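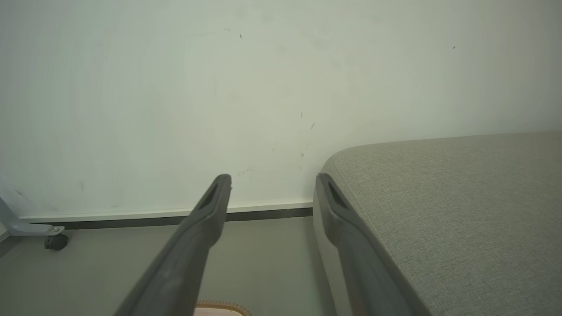 Kuldale Football League: Player Registration and Transfers FAQ

Updated December 2023

Who needs to be registered?

Every player who appears in a league or cup match, including substitutes who come on in the last minute. Unused substitutes must also be registered if they are named on the team sheet. Players who only train with a club or play in friendlies do not need a registration.

How does a club register a player?

The club secretary submits the form through the league's online system. The form needs the player's full name, date of birth, current address and the name of the last club, if any. A registration is valid from the time shown on the confirmation email. The time the form was sent does not count.

Can a player register with more than one club?

Not within the same division. A player may hold a second registration with a club in another league as long as both clubs have been told in writing. If both clubs have a match on the same date, the club that registered the player first has priority unless the two secretaries agree otherwise.

When is the transfer window open?

Transfers between league clubs are open from the first round of fixtures until the end of the winter break. After that, only players without a club can be added. No registrations of any kind are accepted once April begins.

How many transfers can a player make in one season?

2. A return to the original club counts as a transfer. A move made before the first round of fixtures does not.

What is the fee?

New registrations are free. Each transfer between league clubs costs $100, paid by the club taking the player. The fee is not refunded if the player leaves or never appears in a match.

A player owes money to the old club. Can the move be blocked?

Yes, if the debt was reported to the league before the transfer request came in. The old club has to supply an itemized statement. Kit that has not been returned can be listed at replacement cost. Fines set by a team's own manager cannot be listed.

What happens if a club fields an unregistered player?

The match is recorded as a 2-0 loss, or the actual score stands if that is worse for the club at fault. Goals scored by the unregistered player are removed from the scoring table - cards are not.

Are suspensions carried over?

Yes. A suspension follows the player to the new club and is served in that club's matches. Friendlies and abandoned matches do not count toward it.

Do Clelano and Lurkcombe reserve teams count as separate clubs?

No. A reserve team shares its registration list with the first team. A player with more than 600 minutes in the first team during the current season cannot play for the reserves in a cup match. Minutes are taken from the referee's report.

Where do appeals go?

In writing to the registrar, Ezequiel Xolalpa, through the contact form in the online system. Appeals must come from the club secretary. Messages from players, parents or coaches are passed back to the club without a decision.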